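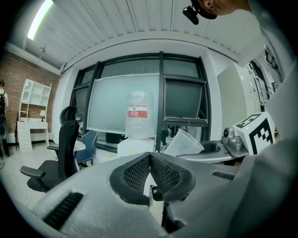
## 3. Grelha, malha, fenda: onde acaba uma palavra e começa a outra

Os nomes das aberturas formam um dos campos lexicais mais ricos do português quotidiano, e é surpreendente que tenham recebido tão pouca atenção. Temos *frincha*, *greta*, *fresta*, *fenda*, *ranhura*, *rasgo*, *vão*, *grelha*, *rede*, *malha*, e cada falante distribui estes termos com uma segurança que só vacila quando lhe pedimos uma definição. Interessa-nos a fronteira entre os nomes que designam um vazio (*fenda*) e os que designam a matéria que o rodeia e o repete (*grelha*, *malha*). Os dois tipos convivem muitas vezes no mesmo objeto. Na Figura 1, as ripas horizontais pretas, à esquerda, pedem *grelha*; as superfícies cinzento-escuras dentro do rebordo de borracha pedem *malha*; e o espaço estreito que corre entre elas, ao meio, é uma *fenda* ou um *vão*, conforme o falante pense na forma ou na distância.

O corpus Birhane reúne 342 ocorrências destes nomes em textos escritos e em conversas gravadas. A anotação seguiu o protocolo de Tsao (Chun-yin Tsao, comunicação pessoal), com uma alteração: separámos os usos em que o nome traz complemento (*uma fresta da janela*) daqueles em que aparece sozinho. A distinção parecia-nos modesta à partida, mas foi ela que abriu o caminho para quase tudo o que se segue!

O primeiro resultado diz respeito ao plural. *Ranhura* surge no plural em 40 ocorrências, e em 30 delas o falante podia ter dito *grelha* sem mudar de referente. A escolha depende do que se quer pôr em relevo — a repetição ou o conjunto. Quem limpa um objeto fala das ranhuras, uma a uma, porque é nelas que o pó se deposita; quem o compra ou o descreve à distância fala da grelha.

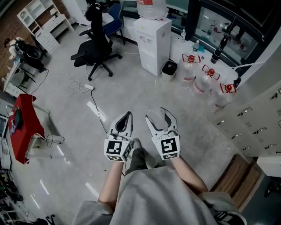 O segundo resultado, para nós o mais bonito, é a assimetria entre *fresta* e *greta*. Ambas admitem luz e ar como sujeito do verbo *entrar*, mas só *greta* aceita com naturalidade um verbo de formação: as gretas abrem-se, alargam, aparecem no barro e na pele. A fresta já lá está. Nas 13 ocorrências de *fresta* com o verbo *abrir*, o agente é sempre humano e o gesto é voluntário (*abriu uma fresta na persiana*).

Falta saber se a assimetria se mantém fora do registo escrito. As conversas da secção Jadano do corpus contêm poucos exemplos de *fresta*, quase todos na fala de informantes mais velhos, enquanto os mais novos preferem *frincha* ou, muito simplesmente, *buraquinho*. Este diminutivo merecia um estudo próprio: serve para qualquer forma, redonda ou alongada, e neutraliza de um só golpe as oposições que descrevemos até aqui. Voltaremos a ele na secção 4, a propósito dos nomes de aberturas no vestuário.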